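Does randomizing block positions by grid cell bias my pick success rate?

Asked March 21, 2024 in Manipulation & Grasping

Hi all, first time posting so be gentle! I'm working on a small study comparing two grasp planners on foam blocks. I lay out the start positions with a taped grid on brown paper: a script picks a cell, I put the block in it by hand, the arm tries to pick it, I write down yes or no. I've done 140 trials so far and planner A is ahead, which is what I was hoping for.

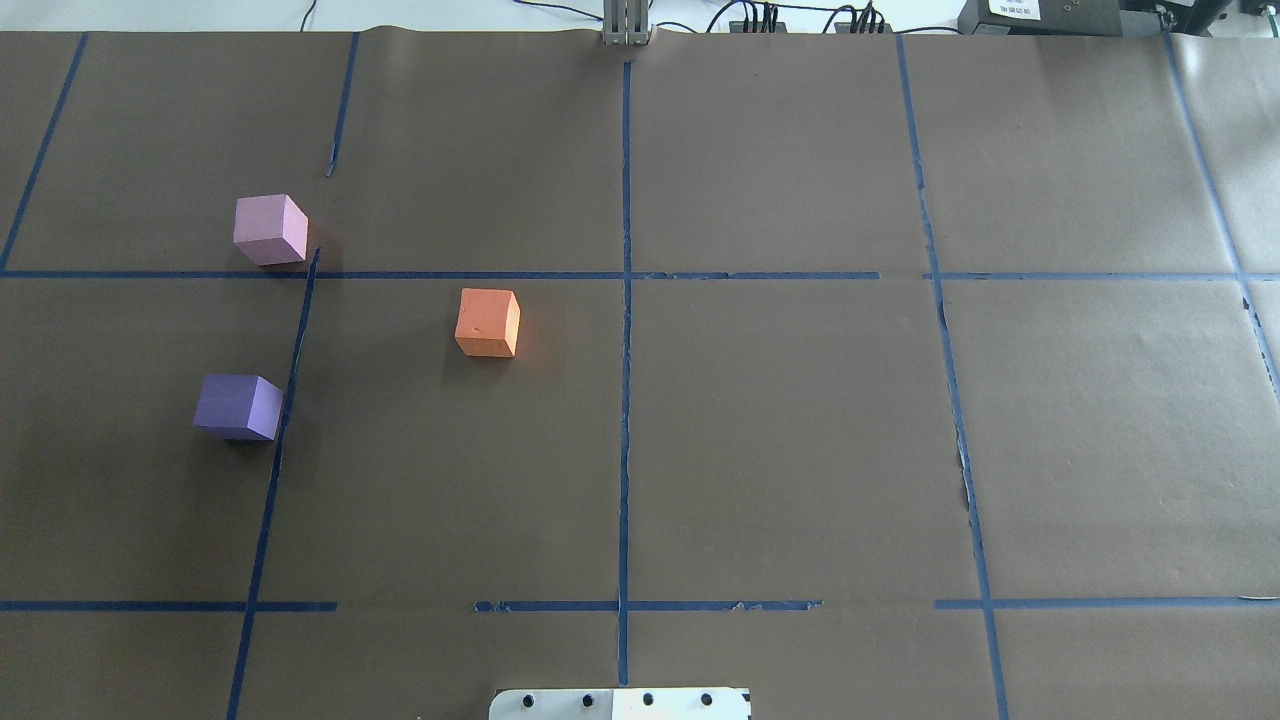 My labmate read the draft and says the whole thing is shaky. I only randomize the cell, and inside the cell I just plop the block down wherever (and at whatever angle feels natural to my hand). She thinks I'm probably putting blocks in friendlier poses without knowing it, and since I can see which planner is loaded I might even be doing it more for A. I don't think I am? But I guess that's what everyone would say. Do I have to throw out the data, or is there a way to rescue it? We're calling the project Flastis, if it matters, and the write-up is due before the end of March.

2 answers

Rukhsana Durrani
Accepted answer

Your labmate is right, sorry! But I wouldn't bin anything yet. I ran into the same mess on a project called Grostside and ended up keeping most of my trials.

The cell isn't really your problem. Angle is. A parallel-jaw gripper doesn't care much if a cube is an inch further left, but it cares a lot if the cube is rotated so the fingers come down on the corners. So if you saved a camera image from the start of each trial, go back and measure the block angle in every one, with the planner name and the yes/no hidden from whoever is measuring. It's boring, I did mine over two evenings with a podcast on. Then plot the angles for A and B separately. If the two piles look alike, you can say so in the paper and most reviewers will be fine with it. If they don't, put angle into your model as a covariate and see whether A is still ahead.
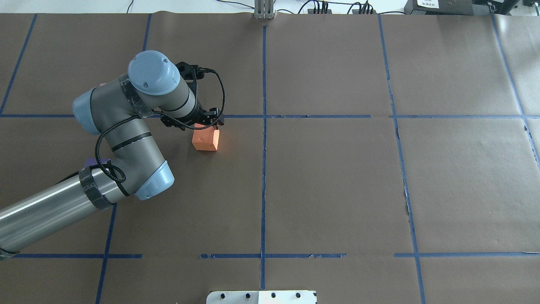
Gripper over the orange block, just below the horizontal tape line.

Also look at success by cell while you're in there. Cells near the edge of the arm's reach force some weird wrist poses, and if one planner got more of those by bad luck it can swing your number quite a bit. I had 19 failures that looked like a planner problem and nearly all of them came from the far corners.

For the rest of your trials, have the script give you a cell AND an angle, and don't load the planner until after the block is down. Better yet, place the block once, run A, put it back in the same pose, run B, and flip which one goes first at random. Paired trials get you a lot more out of the same afternoon. I print an outline of the block pose on the monitor over the live camera view and nudge the real one until they line up. Mine takes maybe 5 extra seconds a trial once you're used to it.

And please report the old and new trials separately, even if they agree. Pooling them quietly is the kind of thing that comes back to bite you.

Comment from the asker: This is super helpful, thank you. I do have start images for all but a handful. Measuring angles tonight, wish me luck. What do you do with the handful?

Rukhsana Durrani: Leave them out of the angle analysis, say how many there were, and run the plain comparison with and without them.

gridlock_joe

I'd just do more trials. With enough of them it all averages out. We use Filtport for logging and it makes running big batches pretty painless.

Comment from Rukhsana Durrani: More trials shrink the noise, but they won't fix a bias in how the blocks get placed. You'd only end up more sure of the wrong number.

gridlock_joe: ok fair, I was thinking of random placement. Still like Filtport though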